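Home | Forums | Growing & Saving | Members | Search

Saving seed from shop tomatoes – worth the bother?
Started in September | 16 replies | 81 views

stallholm_sue wrote:
Hello all, I've been meaning to ask this for ages. My neighbour swears by squeezing seed out of supermarket tomatoes, and I do love the idea (free plants!), but last year mine came up every colour and flavour under the sun. Did I do something wrong?

beanpole66 wrote:
Not a thing, love. They were hybrids, I'd say. Get yourself an old open-pollinated one from the Groltville market, let the pulp sit in a jar of water for a few days till it smells dreadful, then rinse and dry it on a plate. 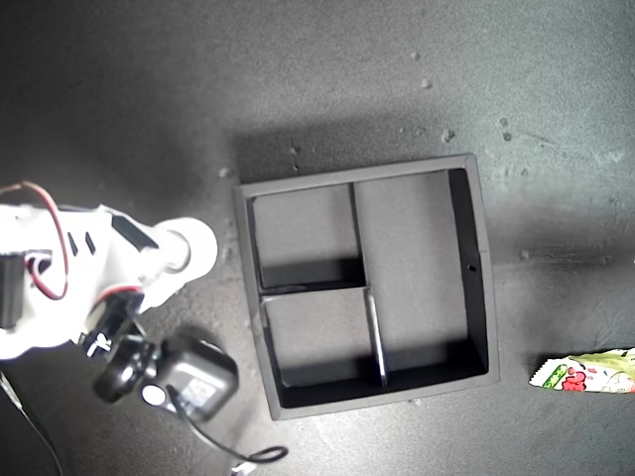

I keep mine in paper envelopes after that, in the coolest cupboard in the house, and I've had good germination from seed that was six years old.

gumboot_gran wrote:
I'll have to disagree about the jar, beanpole, much as I enjoy your posts. I smear mine straight onto paper towel and plant the lot, towel and all, and they come up beautifully – no smell in the kitchen either.

beanpole66 wrote:
Fair enough, but I reckon fermenting is kinder if there's disease about.

stallholm_sue wrote:
Thank you both! I might do half and half, and see which does better by the back fence.

Share (6) | Reply | Next page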